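Guides > Workshop storage > Nellis three-drawer unit > Sorting switches and buttons

4. Sorting small control parts into the drawers

This section covers panel switches, pushbuttons and their contact blocks. For fuses and cable ends, see section 5.

Before you start

The Nellis unit is made of cardboard. Stand it on a dry, flat surface and keep it away from sinks and open windows. Each drawer holds up to 2 kg. If you need to store heavier parts, use the Hisgate steel rack.

CAUTION: Never sort parts that are still wired to a panel. Isolate the supply and remove the part first.

4.1 Sorting

1. Tip the parts out on to a plain table top and spread them so that none overlap.
2. Put larger components to one side. They go in the bottom drawer.
3. Pick out the pushbuttons and group them by cap colour.
4. Put selector switches in a separate group.
5. Check that each contact block is firmly clipped to its head. A loose block should be bagged with its own head — do not pair it with another.
6. Write the stock number on a label (for example, 689) and fix it above the slot handle.

Note: Leave the drawers shut while you sort. An open top drawer can tip the unit forward.

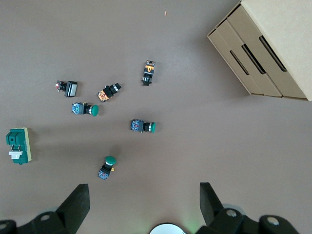 Words: Begoñe Villanueva. Checked by Hugo Miranda, Amin stores. Revised April.

Green mushroom-head buttons take up more room than their contact blocks suggest. Lay them on their sides, caps all facing the same way, and do not stack them.

4.2 Filling the drawers

7. Pull the drawer out by the slot, supporting it underneath with your other hand.
8. Load from the back. Stop when the parts are level with the drawer sides.
9. Slide the drawer in slowly. If it catches, take it out and check for a part standing upright.

CAUTION: Do not lift the unit by its slot handles. Empty it before moving it to another bench.

To order spare drawers, quote part 57 on the Brurnosance order form.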